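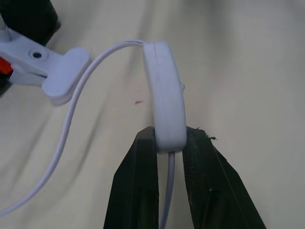 Fig. 2. White in-line module on its thin cable, with a white plastic clip to the left.

Notes for week 13, cables and casings

I do love a plain white casing! Look at the faint seam running lengthwise down the side: the housing has two halves, and that line is where I'd start looking if I had to get inside one. Go gently though, please (no screwdrivers yet). Then follow the cable out of both ends and sketch its route before you touch anything. Sketches to me or Marianna by September, and read page 66 first.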